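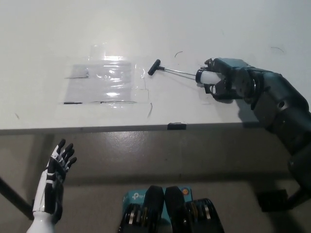
The Wysocka Collection is a small research library on the overland trails of the 1840s and 1850s. We hold letters, diaries, account books and hand-drawn maps made by people who crossed the plains to Oregon and California, and by the merchants who sold them flour and oxen along the way. Much of our work is done at plain white tables, with a sheet of clear film taped down flat and a few strips of dark tape to hold it. The film picks up glare and wrinkles easily, but we have used it from the start and still buy it by the roll.

The collection was started by Hefin Skyrme, a retired land surveyor who had spent his working life finding old wagon ruts on other people's property. He bought his first diary at a farm sale and kept going. When he ran out of shelves at home he rented two rooms over a feed store, and those rooms are still our reading room.

Today the catalog lists 1,248 items. Almost 14 percent of them are by women, many of whom wrote only a few pages before the journey wore them down or the ink ran out. We also hold freight bills, burial notes and one long quarrel, carried on by letter, over a lost yoke of oxen.

Szymon Nowakowski joined as our cataloger and now runs the library day to day. He checks each new item against known routes and camp names, then writes the entry. Where a place cannot be identified, the entry says so. Spelling is left the way the writer had it.

We publish under the name Sivari. There are five titles in print, all edited diaries with maps, and a sixth is planned for October. Our search catalog, Weltix, can be used from any computer in the reading room. It is not online yet — we are working through the older entries first.

Visitors are welcome by appointment. You do not need a university connection. Tell us which family, route or year you are interested in, and we will have the boxes out when you arrive. Please bring pencils only. Copies can be made of most items, up to three per visit, and larger requests are sent by mail.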